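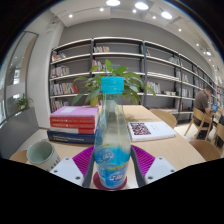 A plastic bottle with a blue label and a turquoise cap.

Torley water main breaks for third time since November

TORLEY, 24 April 2025 - A water main under Jokby Street gave way before dawn, leaving 862 homes and businesses without service and giving the city's newest stretch of asphalt a short and unhappy life.

The break, between the post office and the old feed store, is the third on the same block since November. The first two were fixed with clamps. The paving that went over them was finished last month at a cost the city has so far described as "within budget."

Crews from Zivirau, the contractor that handles emergency repairs for the water department, shut the valve shortly after sunrise. Finding it took some time. According to the department, the valve was marked on the map in one place and located in another, under a planter installed as part of a downtown beautification grant.

By noon, service was back for 778 customers. The rest, mostly on the hill above Su Creek, were told to expect water by evening. A boil notice covers the whole area until lab results come in, and the department asked residents to run their cold taps for a few minutes before using them for anything else.

Bottled water is being handed out in the parking lot behind the library. Residents should bring proof of address, and a bag.

Jokby Street will stay closed to traffic between the post office and the creek bridge until the hole is filled. Buses are detouring past the high school, where the road is also being dug up, for gas.

The pipe is cast iron and older than the building that houses the water department. Plans to replace 524 feet of it have been on the city's capital list for years, usually near the bottom. The department said the project will be brought up again at the next budget hearing, which was moved from City Hall to the library annex because City Hall has no water.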